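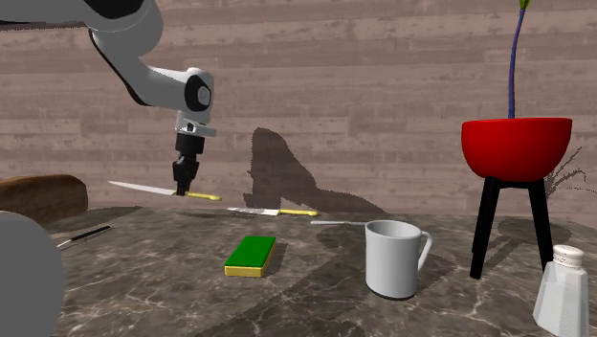
Ayantu Mamo
February 23, 2026 - 1 min read

We're getting a robot arm in the prep kitchen at Bamholm in June, for knife work and clearing the counter. There are four of us on the early shift. Has anyone been through this? Do hours get cut, and who cleans up around it?

3 comments

Horobets

Hours stayed the same for us. The job changed, though. I used to slice and butter all morning, and now I set out the knives and bread where the arm expects them and deal with whatever it leaves.

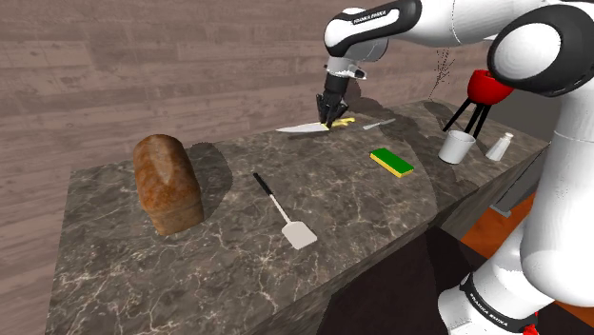
It took me nine shifts to stop reaching across the counter while it had a knife. Get your supervisor to put in writing who can stop it and who wipes down - at our place that landed on the newest person until we complained. Ask for paid training time too.

Share 9

Gostosby

Depends on the manager. Ours said no cuts, then stopped replacing people who left.

Share 4

Grarusthorpe

Same question here, following.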